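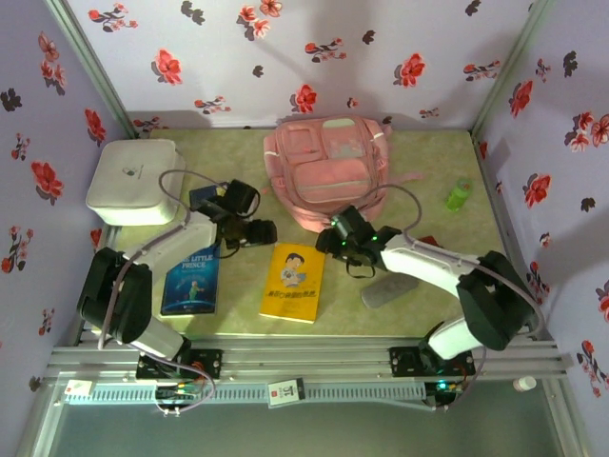 Wi on the Winter Stocking at Randora

The Lonimeck Angling Association took over the fishing rights at Randora Reservoir in November. Byung-chul Wi, the association's fisheries officer, spoke with the newsletter about stocking, permits and the condition of the north bank.

Mr. Wi confirmed that 1,844 rainbow trout have been introduced, with a further 465 brown trout to follow when the water cools. "The browns will go in at the dam end," he said. "They are slower to spread out, and we would like bank anglers to have a fair chance at them."

Permit sales stand at 1,047. Asked whether the water could carry that level of pressure, Mr. Wi said the association had reviewed catch returns from the previous lease and was satisfied with a four-fish limit. "What we lack is returns from people who caught nothing," he said. "A blank is still a return. Please write it down."

The north bank remains closed beyond the Wolter inlet, where 200 yards of path slipped into the margin last spring. Yi-an Han is overseeing the repair - the work includes two new casting platforms - and members are asked to keep clear of the fencing.

On barbless hooks, Mr. Wi was firm. "The rule applies to every method, including spinning. Crimped barbs are acceptable if they are crimped flat."

Boats may be reserved with Crescencio Miranda at the lodge until 4 p.m. on the day before fishing.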